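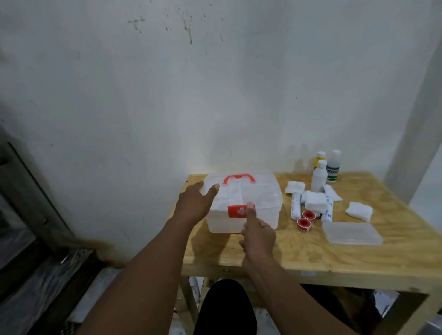

Dubey

Gallery
Tramham > Workshop and Stores > Gallery > First-aid supplies

Menu About Gallery Supplies Contact

Sorting the first-aid supplies

Zirwood keeps its first-aid things in the small room next to the stores, on the table against the wall. The supplies get sorted twice a year, in March and again in August before the busy season. It takes most of a morning. Everything comes out, gets looked over, and goes back in with the same kind of thing next to it.

The box with the red carrying handle goes back to the front desk when it is done. It has a white cross on a red label, so people who don't know the building can find it. The lid is divided into sections, and I like to give it a wipe before anything goes back.

Gauze takes up the most room. The thick stack stays together and the odd folded pads go on top, where they get used first. Bandage rolls lie flat along the side. The two small rolls of tape with red cores fit in a corner, and they are the thing people borrow and don't bring back.

Bottles stay standing at the back of the table until the end. I check the caps and the dates on the labels, then decide which ones travel and which ones live on the shelf. Last August I put the bottles in first and had to take them all out again – the gauze had nowhere to go.

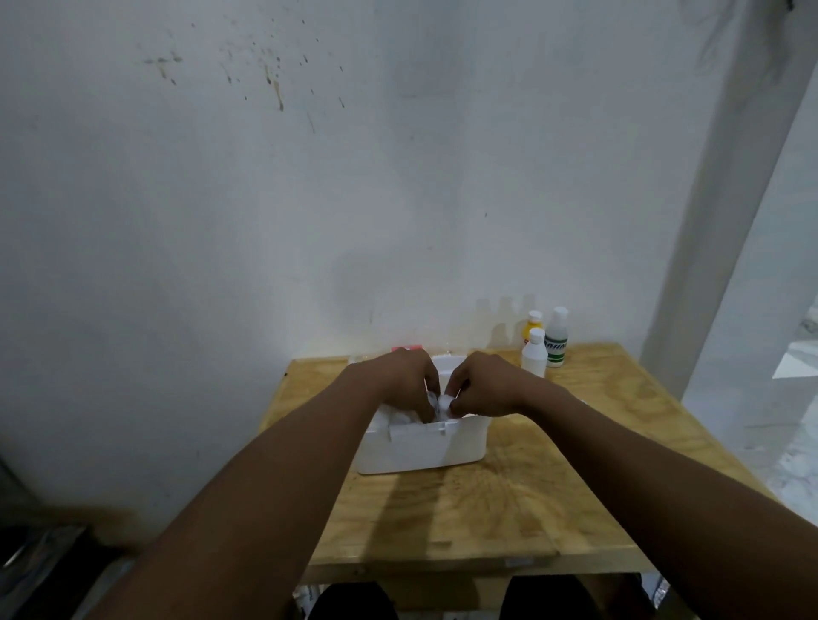
Small white pieces are slow work. They roll, they catch on each other, and it is easier to use both hands than to try to be quick. Styrofoam is good for keeping light things in one place. The walls are thick and the inside is divided, so the small stuff doesn't slide into everything else. It does mark easily, and I wouldn't carry one any distance without tape around it.

The spare stock at Lokgate is kept the same way, on shelf 68. If the front desk runs low on gauze or tape, take it from there and write it on the sheet inside the cupboard door. Empty bottles go to the stores counter for replacement. Please don't top up one bottle from another, even if the labels match.

The reorder list is done by the end of the month. Bandages and tape are on it again this time, along with one more carrying box for the van.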